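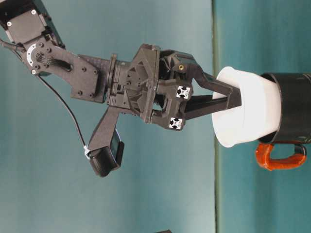 Getting Started > Your First Pot

The Tutetti tea timer remembers 52 brews, so play around!

1. Set the Tutetti on a flat counter and hold the dial for 3 seconds. The light blinks green.
2. Turn to your tea. Oolong fans, try the long setting first (it's lovely).

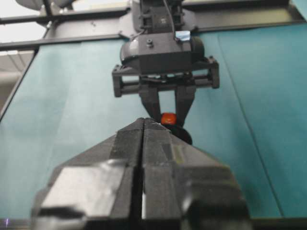

Press once to start. You can change the time while it runs, and the new time is saved under the same tea.

Caution: Keep the dial away from steam.

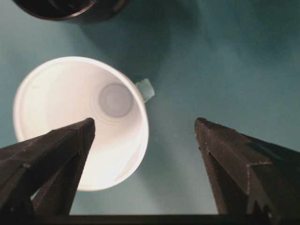 3. When the chime sounds, pour right away. Press again for a second steep!

Note: To erase a brew, see Clearing Memory.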